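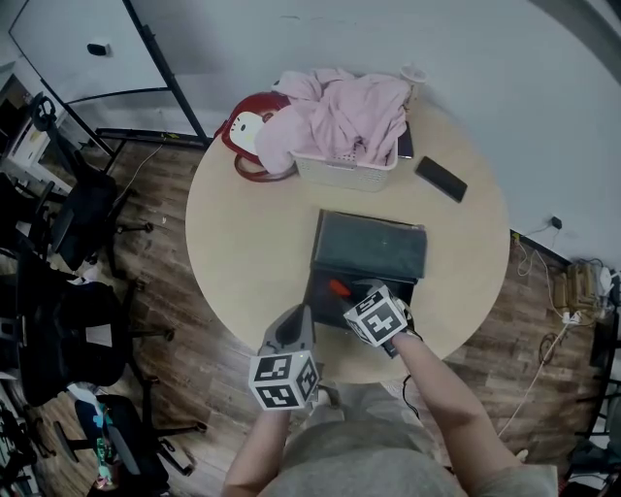
Clearing the Round Table, and Other Small Sorting Jobs

My mother-in-law had a sideboard for all the things that come in the door with you. We have a round table, and if your house is anything like ours, you know what happens to a round table. There's no corner to push things into, so everything drifts toward the middle and stays there until supper. A phone, a cup, somebody's bag, a basket of clothes on its way to somewhere else (ours is usually on its way for two days).

I've tried all sorts of systems over the years, and the one I've stuck with is the dullest. I use one open box, one basket, and about as long as it takes the kettle to boil and the tea to steep.

The box is for small hard things. Hair clips, batteries, the odd toy, keys that don't seem to open anything. I like a dark one because it doesn't show scuffs, though I'll admit little things do disappear in the bottom of it, so if you're buying new you might go lighter. Don't get one with a lid! A lid turns it into storage, and then you'll find it in April with last summer's sunscreen in it. If you want it to look a bit tidier when company comes, fold a tea towel or a scrap of cloth and lay it over the back half. You can still reach in at the front.

The basket is for anything soft. I'm fond of the white plastic kind with holes in the sides, which wipes clean and lets a slightly damp sweater breathe until you get to it. Pile things in loosely if they're going to the wash. If they're clean, please do fold them first -- I know, I know -- but a light blouse that's been crumpled in a basket overnight will want ironing, and then you've made yourself a second job.

Bags are the hard part. A child's bag with a long strap will hook itself on everything, so wind the strap around and tuck the end under before you set it down. My friend Parisa Farahani empties her daughter's little Hello Kitty bag into the box every evening and lets her daughter choose what goes back in, and I've copied her ever since.

Take phones and tablets off before you move any laundry. I once carried my tablet all the way to the washing machine inside a pink cardigan, and it was only the weight that gave it away.

While you're at it, have a look at the floor by the outlet. Cords breed down there. Unplug what you don't use, coil each one in a loop about as wide as your hand, and fasten it with a bread-bag tie or a strip of cloth. Keep power strips where air can get to them, and don't let cardboard boxes pile up against them.

Wipe the table last, from the middle out to the edge, and go once around the rim with a dry cloth. Then drink your tea at it.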